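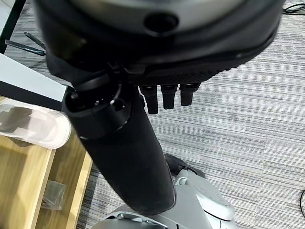 The woman who looks after the bells at Trulldale has been climbing the same tower for the better part of her life, and she still stops halfway up, where there's a narrow window and a ledge just wide enough to sit on. "I tell visitors it's so they can admire the view," she says, settling herself down on it. "It's for my knees."

There are 6 bells up here, which is a modest number as these things go, and the heaviest of them weighs 900 kilos. She learned to ring on the lightest when she was a girl of eleven, sent along by her mother, who thought it would keep her out of mischief (it didn't, she says, but it did get her out of washing up on practice nights). She had no idea she'd be any good at it. For the first few months she wasn't.

"You think it's going to be about strength, and you heave away at the thing like you're bringing in an anchor. Then one evening your arms are tired and you let the bell do what it wants to do, and there it goes, lovely as anything, and you feel a bit of a fool for all the pulling."

We carry on up to the ringing room, where she puts the kettle on before she does anything else. There is a tin of shortbread, a row of old cushions, and a long painted board recording the full peals rung in the tower. She is on it four times. The one she's proudest of was rung in December, the year the heating failed, with everybody in coats and one ringer in his fishing gloves until he was told to take them off.

I ask how she explains change ringing to people who have never heard of it, and she laughs and pours the tea.

"Badly! I say it's like a dance where you keep swapping places with the person next to you, only you can't see your feet. There aren't any tunes in it, and that disappoints people. They ask if we can do the one from the telly. But you listen for a while and you start to hear the pattern moving about, one bell working its way down to the front and then off to the back again, and once you've heard it you'll always hear it."

She spent nine years away, working in Plokau, where she missed the sound so badly that she used to leave the window open on Sunday mornings in case something carried. Coming home, she found the ringers down to three, and two of those with bad shoulders. She went round the village with a notebook and asked everyone she met. Most said no very politely. A few came for the shortbread and stayed.

"I had a retired dentist, a pair of sisters who didn't speak to one another anywhere else, and a lad of fourteen who was frightened of the stairs. He's the best of us now. He rings with his eyes shut, which I don't approve of."

The ropes are what she worries about. They wear where the hands go, and a frayed one has to come off the same day she finds it. She does the splicing herself at the kitchen table, with the radio on and the cat shut out, and she keeps every old tail end in a drawer. I ask what for, and she considers this for some time.

"I don't know, really. My hands have been on them. My father's hands were on one of them. You can't put that in the bin, can you?"

By now there are feet on the stairs, and the tea has gone cold in my cup. She gets up, unhooks the nearest rope and asks whether I'd like to have a go before the others arrive. I would, very much, and I heave away at it like an anchor.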